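Search this site
Home Issues Authors Contact

4.2 Sail area and paddling effort

The Narar hull was tested with two rigs, a crab-claw sail of 44 square feet and a lug sail of 60. Both were set on the same mast step, and the outrigger was kept to windward on every run. Paddling alone gave the slowest times over the Caldeira course. With the smaller sail up, the crew needed the paddle only for steering.

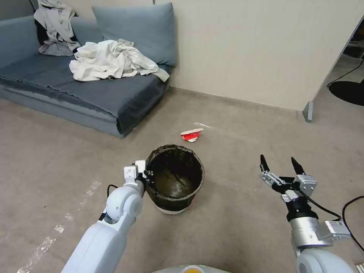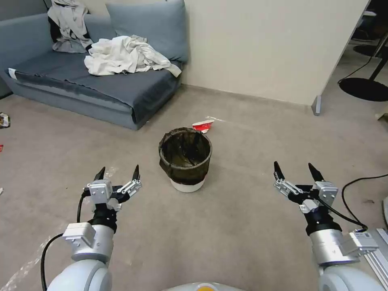 Figure 9. Indoor views: a sofa with light-colored clothing on it (first) and two robotic arms with open grippers (second).

The lug sail was faster downwind but pressed the bow down in gusts, and two runs were stopped early for that reason. We logged 2,665 readings of speed and heel with the Tovska recorder. Readings taken while tacking were dropped. The Clerus hull, which has a fuller bow, was tried with the lug sail only and stayed level in the same wind. Its results are given in the next section.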